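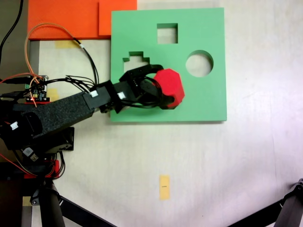
Figure 5.1 A green foam board with square, round and stepped openings.

Chapter 5
Holes, Edges and Insides

I failed my first geometry test. I was 14, I'd learned every formula on the sheet, and then question 2 asked for the perimeter of a shape with a hole in it and I just sat there. Do you go round the outside and stop? Do you count the hole as well? (You do count it, and we'll get to why in section 5.2.) My teacher, Anatole Carré, handed the paper back with a doughnut drawn at the top and no other comment, and I was cross about that doughnut for years!

So this chapter is the one I wish I'd had. Up to now we've been working with solid shapes, the sort you could cut out with one long snip of the scissors and never lift the blades. From here on our shapes can have bits missing from the middle, and that changes more than you might expect. Area gets smaller when you take a piece out, which feels right. Perimeter gets bigger, which feels wrong to nearly everyone the first time, me included.

Try it before you read on. Take a square of card 40 cm along each side and work out its area and its perimeter. Now imagine cutting a square hole in the middle, 5 cm along each side. How much area have you lost? How much new edge have you made? Write both answers in the margin (pencil, please, if it's a school copy) and keep them, we'll be coming back to that card all the way through.

A word about words. I'll say "boundary" when I mean all the edge a shape has, inside and out, and "outline" when I mean only the outer part. Some books use the two as if they were the same thing, and that's how people end up staring at question 2.

You'll also need to get comfortable with awkward holes. Squares and circles are friendly enough, but a cross has corners that turn inwards as well as outwards, and it's very easy to lose your place going round one. My trick is to put a finger on the corner where I started and not move it until I'm back.
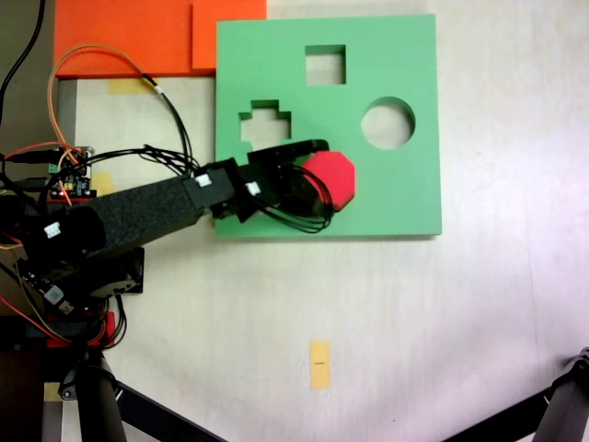
5.1 Taking area away

Let's start with the easy half. To find the area of a shape with a hole in it, work out the whole shape as though nothing were missing, then work out the hole, then subtract. For our card that's 40 times 40, take away 5 times 5, which leaves 1575 square centimetres. Check it against your pencil answer before you turn the page.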